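Notes for week 3, 28 August 2025. Bring these to the Tinia building, same room.

## Cleaning schedules in rented buildings

Last week covered contracts. This week is about how often work gets done and who decides.

A schedule has two kinds of tasks:

- **Fixed tasks** happen on set days. Floors, trash rooms, entry glass.
- **Called tasks** happen when a tenant or inspector reports something. Stains, spills, broken bags.

Most budgets are written for fixed tasks only. In the Morais block (188 units) the contract allowed 40 hours a week, all of it fixed. Called tasks came out of the same hours, and the stairwells were skipped to make room. By December the stairwells were the main source of complaints.

The usual fix is a reserve. Set aside a share of the weekly hours and leave them unassigned. Roughly 80 percent fixed is a fair starting point for a building with mixed use. Older buildings need a bigger reserve.

Two terms to know:

*Frequency* is how often a task is listed. *Coverage* is how much of the listed work was done. A building can have high frequency and poor coverage. The Loltach reading has a table on this, and you will need it for the assignment.

Small items such as bins, mats and door handles are often missing from the list altogether. Give them their own line, with a frequency. 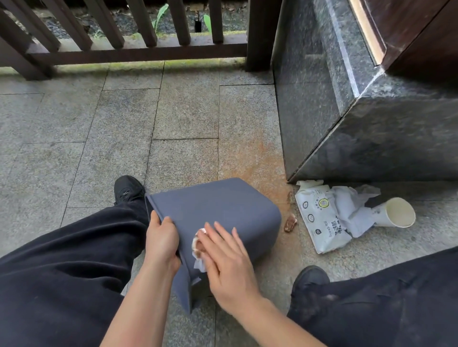 A tenant at Morais wrote on the survey that she would accept fewer visits if she knew which days they were, and several other replies asked for the same thing. Posting the schedule costs almost nothing. Put it where people wait, by the elevator or the mailboxes.

**For next time:** read the Firuvard contract, section on hours, and draft a one-page schedule for a building of 100 units. Mark the reserve clearly.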